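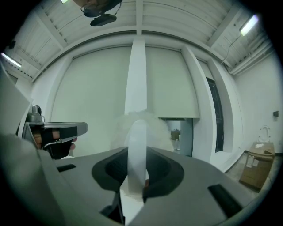

Ticket 443, attachment 1. White strip up in the recess, fluffy white piece behind it, second gripper at left.

Thin strip + fluffy item handling, hand-held grippers
Posted 2018-05-20 by Szymon Adamczyk
Status: open

Problem: Patwood want to know if the arm can take over trim and tidy work at the Trorkberg shop. Strips, fluff, soft bits. Right now it can't. Hand-held grippers do fine with a person on them, the learned version drops or folds the strip.

Logged so far
- 179 tries on strip pickup, 84 good. Person with the same tool hardly ever misses.
- White on white is bad. Pale wall, pale blinds, white strip, white fluff. Depth goes to mush, edge of the fluffy piece is anybodys guess.
- Lowered closing force. Strip slips. Raised it, strip kinks. Back to default.
- Swapped pads, no change.

Barbara Sadowski: did you try a dark cloth behind? Worked on the socks ticket.

Szymon: yes, better, but customer has white walls too. Don't want to tune for a cloth they wont have.

Barbara: then tell them no for now. Boxes and cups ok, towels so-so, anything limp or fuzzy needs a human. I'd rather say that than ship it and get calls all December.

Szymon: will write to Patwood. Also want more two-hand runs, one gripper steadies, other pulls. Aiming for 1000 before retraining. Czarnecka side has the older logs, asked for them, no reply yet.

Next: two-hand runs, then retest strip only. Leave fluff out untill strip works.

3 comments | 2 shares

Related tickets
Towel fold stops at second corner
Sock pairing, dark cloth test
Grostico pads wearing on left jaw
Cup rack: reach too short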